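Brorkiswood Storage Basket, rectangular, dark brown

In stock again. Woven wicker, rounded corners, open top. Goes on a shelf, a hall table, by the bath if you keep it out of the splash.

Length 300 mm
Width 220 mm
Sold singly or in packs of 6
Lid: none, sorry, still being asked

Part of the range since 2010, same shape, same maker (the Hajdu workshop). Colour varies a bit batch to batch so order all you need in one go. Holds up to 6 rolled hand towels. Or post, keys, onions, whatever.

Care: dry cloth or soft brush. Dont soak it. Keep off radiators. Loose ends can be snipped with nail scissors.

Delivery: packs go out flat rate, singles by normal post. Returns within the month, unused, tags on please.
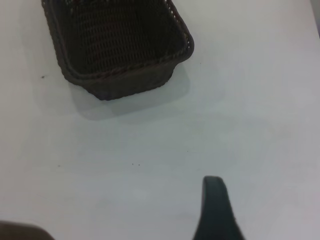 Dark brown, seen from above. Tight weave inside.

Liners sold seperately, see Mundosska cotton liners, natural or grey. Wash at 30.

Trade orders and shop displays: ask for Réka Vincze. Damaged parcels: Anqi Qin, send a photo and your order number.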